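Padlocks for the garden shed: which key goes where, and is the black one any good outdoors?
Posted in Sheds, Gates and Locks

Rawan Jaber
Hi all, hoping someone can sort me out. I inherited a little pile of padlocks when we took over the plot at Cladstead and I'd like to use two of them, one on the shed and one on the side gate. There's a black one and a small blue one, plus keys on a split ring that nobody labelled. The shed cops all the weather in winter and I don't want to be standing out there in the dark at 6 am with a seized lock. Can I just oil them and get on with it? And is a small padlock a waste of time on a gate?

Nazar Palamarchuk
Don't use cooking oil, whatever your neighbour tells you! It goes gummy and then grit sticks to it. Get a dry graphite or PTFE lube, give it a little puff in the keyway and a drop where the shackle goes in, then work the key back and forth a few times. I do mine every November and have for years. For keys, try each one gently and never force it. When one turns properly, dab nail polish on the key and a matching dab on the bottom of the lock (my whole garage is colour coded now, my daughter thinks it's hilarious).
Small lock on a gate is fine if you only want to keep the gate shut. Put the bigger one on the shed where the tools live.

Nazmiye Bilgin
just buy new ones, they're cheap

Zerrin Canpolat
I'd hang on to them, personally. Check the hasp first though, mine was held on with 2 tiny screws and you could've pulled it off by hand, so the lock hardly mattered. I swapped them for coach bolts. Also hang the padlock with the keyhole facing down so the rain runs off, and keep the spare key somewhere other than the shed (ask me how I know).
I've got my lot out on the slate for a sort through as well, and I'm starting with the black one while its key is handy.

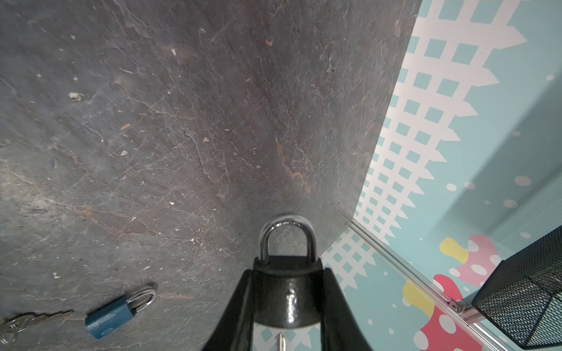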